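What my hands are doing at work these days

So a few people have asked how the job is going since the robots came in, and I keep giving the short answer (fine! weird!) and then changing the subject. Let me try the long one.

For anyone new here, I spent years on the packing side at Skoston, making up snack boxes and guest trays for rentals and small hotels. You stand at a bench, you get a tray, you fill it, the next tray comes. In the spring the first arms went in on the Valdebenito line and ten of us were asked if we'd like to move over to what they call demonstration work. I said yes mostly because it involved sitting down sometimes.

Demonstration work means I do the old job, slowly, with a gripper in each hand instead of fingers. The grippers record what I do, and the arms on the line learn from it. We do it in furnished rooms, because the plan is for the robots to set out trays in the guest rooms too, and a bedroom is nothing like a bench. Beds are soft. Everything tips and slides, and bags that stood up perfectly well on steel decide to lean over on a bedsheet.

The nut bags are my personal enemy. You have to come in wide, wait, and close without making the foil slip. I've packed thousands of these by hand and never once thought about which part of the bag I was holding!

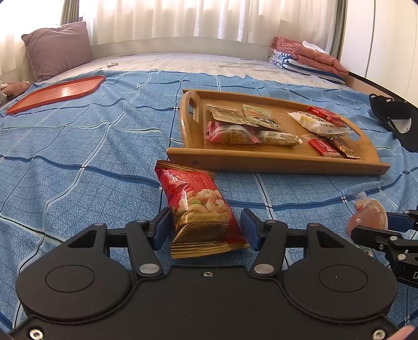 The part where I got slow

My first week I was terrible. I mean really terrible, like a person in oven mitts. Jawad Gilani, who trains us, told me to quit trying to be fast, and I nearly laughed, after all those years of having a rate on a screen over my head. On the bench the target was 20 trays an hour and I could beat it while telling you about my sister's divorce. Now if I rush, the take gets thrown out. If I stop halfway to think about it, that gets thrown out too. It has to look like somebody who knows where the thing is going.

And I do know, that's the funny part. I know you put the flat stuff down first and the cakes where they won't get squashed. I know a guest will always go for the chocolate bar, so don't bury it. None of that was ever written down anywhere at Skoston. Oona Hyvönen and I spent an entire lunch trying to explain to one of the engineers how we decide what goes where, and we ended up moving salt shakers around the table and getting louder and louder. He took a lot of notes, bless him.

Jelly cups turned out to be the opposite of what I expected. I figured they'd be a nightmare (tiny, slick, that floppy lid) but I've gotten sort of fond of them. You catch the cup on its side, one finger by the base and the other by the lid, and squeeze just enough. 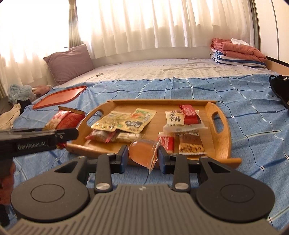
My wrists get tired in a different place than they used to. The bench got me in the shoulders, and now it's the forearms, from holding the things steady over the tray. We get a break every 17 takes, which is an odd number and I've never found out who picked it. I stretch, I drink my coffee, I go back.

Okay, the question people really want to ask is whether I'm training my own replacement. Well, yes, partly. The Valdebenito line used to have 20 people on it and now it's half that. Most of the others moved to Dalley, which is returns and repairs, and a couple took the payout and left. Ama from the early shift went to Dalley and loves it, she says it's quieter and she gets to fix stuff. Another friend hates it there and misses the noise. I miss the talking, myself. You can't chat during a take, and I was a big talker on the bench.

What I'd like is for the company to tell us what happens when the recording is done. Our supervisor says there will be new products and new rooms for a good while yet. Maybe so! I've asked for it in writing, and I was told to expect something in September. Meanwhile I've signed up for the maintenance course, two evenings a week, so at least I'll know how to open one of these arms up and put it back together. Oona's doing it with me and she's already borrowed my textbook and bent the cover.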